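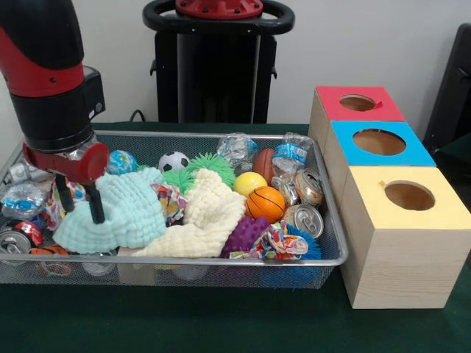
Sorting a shop catalog that has grown too big
Speaker notes, Imetska meetup, Jan 11, 2026

Slide 1. Opening
Say good evening and thank the hosts. Say that I work with the catalog of Anunia, an online shop for household things. I am not a programmer. Speak slowly here, I always start too fast.
Ask the room: who has a category with the name "Other" in their shop? Wait for the hands. Then ask who knows what is inside it.

Slide 2. How it looked before
When I began with this work in November, we had 3,551 products and 136 categories. Many categories were made for one season and then forgotten. "Gifts for her", "Gifts for mother" and "Spring gifts" had almost the same products.
Show the old menu. Do not read it aloud, people can read it by themselves. Give them time.
Mention that the menu on the phone needed so much scrolling that our own colleagues used the search field.

Slide 3. What customers wrote to us
Two messages, both without names. The first customer looked for a tea towel under "Textiles", under "Kitchen" and under "Bath", and did not find it. It was under "Linen, small". The second customer asked if we had stopped selling soap dishes. We had not stopped. They were in "Ceramics".
Pause after the soap dishes.

Slide 4. Material, room or use?
This is the main slide, so take five minutes for it.
We had mixed three ways of sorting. Some categories told what a thing is made of, some told in which room it belongs, and some told what you do with it. Each way is fine alone. Together in one menu they make the customer guess how the shop was thinking on that day.
We decided for use. Example: "Drying and wiping" now holds tea towels, sponges and dish cloths. The material became a filter at the side. The room became a filter too, and a product may have more than one room.
If someone asks about candles: yes, candles were difficult. We put them under "Light" and the scented ones appear also under "Scent".
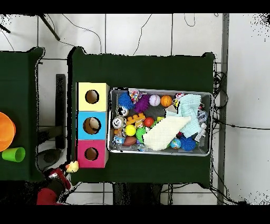

Yellow, light blue and pink boxes in a column along the side of the green table, with a yellow duck by the pink one.

Slide 5. The work itself
We made paper cards for the best-selling products and put them into piles on a big table. The first day we did not give names to the piles. This was hard for me, I like names. On the second day we named them, and if a pile needed the word "and" two times in its name, we divided it.
Then we went through the full list in a spreadsheet. Double entries were merged and products without stock or supplier were removed. After this we had 3,299 products in 30 categories.
Tell the mistake with Clinine. It is our own line of cleaning products, and I gave it a separate category with the brand name. New customers do not know this name. Now it is under "Cleaning", and the brand is a filter.

Slide 6. Redirects
Short slide, but say it clearly: make a list of the old addresses before you delete anything. We forgot the old page for Söderlund lamps, and a link in a printed leaflet went to an error page. It was repaired the same afternoon.

Slide 7. Still open
Outdoor things are still not good. A watering can is used inside by many people. I would like to hear how others solve this.
We also have not translated the new category names. Short English names become long in other languages and the buttons break.

Questions
If the time is short, skip slide 6 and go to the questions from slide 7. The card template is on the sheet by the door. Bring the spare adapter.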